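Tape Around the House: Keeping It, Using It, Getting It Off Again

Posted Tuesday, December 26, 2023

Most houses have a drawer with four or five half-used rolls of tape in it, and most of those rolls are in worse shape than they need to be. Tape is cheap, so people treat it badly, and then it tears down the middle or leaves gum on the trim at the moment they need it to behave. The tips below cover storage first, then the common kinds, then cleanup.

Storing tape

Heat and sunlight ruin tape faster than age does. A garage shelf that bakes in July will turn a good roll into a brick by fall. A closet inside the house is better. So is a kitchen drawer, provided it isn't the one next to the oven.

Keep rolls in a zip bag or a lidded box. Dust sticks to the sides of the roll, and once it is there you get a dirty edge on every strip. That matters when you are painting a straight line. It does not matter for closing up a bag of potting soil, so I keep two boxes, clean and not so clean.

Don't stand rolls on edge under anything heavy. They go oval and then they pull in jerks. If you like to hang tape, use a thick dowel and give each roll some room. A thin nail puts all the weight on one spot of the cardboard core.

Write the month and year you bought it on the inside of the core with a ballpoint. Masking tape that has been around for a couple of years is fine for labels but I would not put it on woodwork.

Finding the end

Fold the end under by half an inch every time you put a roll away. Everybody knows this and hardly anybody does it. A bread bag tag stuck under the end works too, and so does a toothpick or a paper clip.

If you have already lost the end on clear packing tape, rub a little flour or baby powder around the outside with your finger. The powder catches at the edge and shows you the line. A fingernail run slowly around the roll will find it as well, if you go in the direction that catches.

When tape splits and comes off in a narrow strip, stop pulling. Go back around with a utility knife, make one shallow cut straight across the roll, and lift both pieces together. You lose a turn or two of tape.

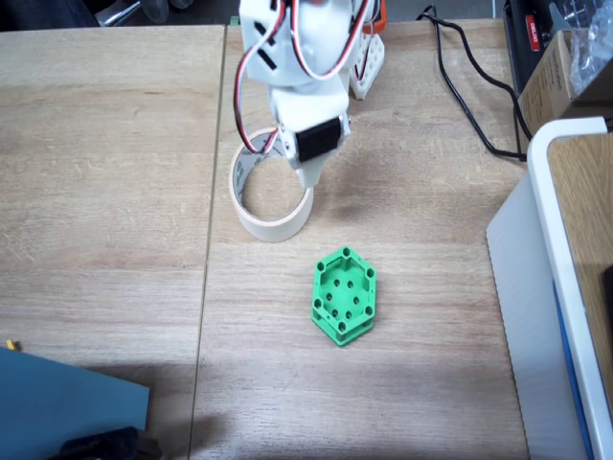 Masking tape is the one to buy if you are only going to buy one. It tears by hand, takes pen or pencil, and holds well enough for most indoor jobs that last a day or less. When you set it down in the middle of a job, lay it flat on the table, the way the roll is lying here, and it will stay where you left it. Stood on edge it heads for the floor and collects whatever is down there. Plain masking tape should come off the same day it goes on. Left in a sunny window over a weekend, the adhesive sets and the paper comes away without it.

Painter's tape costs more and is worth it for trim. Look at the package for how many days it can stay up, and take a day off that number if the room gets strong sun. Press the edge down with a plastic putty knife or an old library card. Paint bleeds under the parts you skipped. For a very crisp line, brush a thin coat of the wall color along the tape edge first and let it dry, then put on the new color. Anything that seeps under is the color that was already there.

Pull painter's tape while the last coat is still slightly soft, back over itself at a sharp angle, slowly. If the paint has dried hard, score the edge lightly with a knife first or you will lift a ribbon of it.

Duct tape is for rough work. It is good on a split hose end for an afternoon, a torn tarp, or the handle of a snow shovel. It is not good on ducts, in spite of the name. The adhesive dries out with the heating and cooling and the tape drops off. Use foil tape for ductwork, and wipe the metal down with rubbing alcohol before you put it on.

Electrical tape should be stretched a little as you wrap it, overlapping by half each turn, and the last turn laid down without any stretch. If you stretch the last turn it will creep back and leave a sticky flag. Electrical tape is not a repair for a damaged cord on an appliance. Replace the cord or the appliance.

Packing tape sticks to clean dry cardboard and not much else. Wipe the dust off first. On a heavy box, run one strip down the seam and one across each end so it makes an H.

Small jobs for masking tape

Put a piece over the spot before you drill into tile or plaster. The bit wanders less and the mark is easier to see.

Wrap a strip around a drill bit to mark the depth you want. Leave a little tail on it. When the tail sweeps the dust away from the hole you are deep enough.

Cutting plywood or veneered shelving with a handsaw, run tape along the cut line on both faces and saw through it. There is less splintering. Peel the tape toward the cut and not away from it.

Label freezer containers before they go in the freezer. Tape will not stick to frosted plastic. Write the contents and the date, and put the label on the side if you stack things.

When you take something apart, stick the screws to a strip of tape in the order they came out and write next to each one where it goes. I did this with the hinges on a Kurup cabinet and had it back together the following January with nothing left over -- it had been sitting in the basement in pieces that whole time.

Tape the remote, the shelf pins and the hardware bag to the back of the furniture when you move. Use painter's tape on finished wood. Masking tape can take the finish with it.

For hanging a level row of pictures, run a strip of tape across the wall, check it with a level, and mark your nail positions on the tape. For a frame with two hooks on the back, put a strip across the back of the frame, mark both hooks, then move the strip to the wall.

Getting the residue off

Start with the mildest thing and work up. Most people start with a razor blade and then have two problems.

First try more tape. Press a fresh piece onto the gum and pull it off quickly, several times. On glass and smooth metal this often takes most of it.

Next, a hair dryer on low. Warm the spot for 60 seconds and roll the adhesive off with your thumb or the edge of a plastic card. Keep the dryer moving on painted surfaces and don't use it on vinyl.

After that, cooking oil. Put some on a paper towel, leave it on the residue for ten minutes, and wipe. Then wash with dish soap, or the oil will leave its own mark. Don't use oil on bare wood, wallpaper or flat paint, all of which will stain.

Rubbing alcohol works on glass, tile and most metals. It will dull shellac and some varnishes, so try it somewhere hidden. I have also used Bodia citrus cleaner on a refrigerator door with good results, and with poor results on a plastic lampshade that went cloudy.

For a rough patch left on bare wood, let it dry out completely and then sand it. Start with 60 grit only if the wood is rough lumber you don't much care about. On anything nicer go straight to something finer and finish with 400. Sanding gum while it is still tacky just clogs the paper.

On fabric, put the item in the freezer for an hour, scrape off what you can with a spoon, and treat the rest with a little dish soap before it goes in the wash. Don't put it through the dryer until the mark is gone.

Old tape on paper and photographs

Leave it alone if the paper matters to you. Yellowed tape on a letter or a snapshot has usually soaked into the fibers and pulling it will take the surface along. A framing shop can often tell you who does that kind of work locally.

For a cookbook page or a child's drawing you can try gentle heat from the hair dryer and a thin butter knife slid under one corner. Go slowly and quit if the paper starts to lift.

What I keep on hand

One roll of masking tape, one of painter's tape, one of foil tape, black electrical, and packing tape in a dispenser. The dispenser is an old Prarnard with a metal blade, and I clean the blade with alcohol when it starts to drag. Duct tape lives in the car.

I quit buying the multipacks. The last roll in a six-pack is always too old by the time you get to it -- you pay less per roll and throw one out.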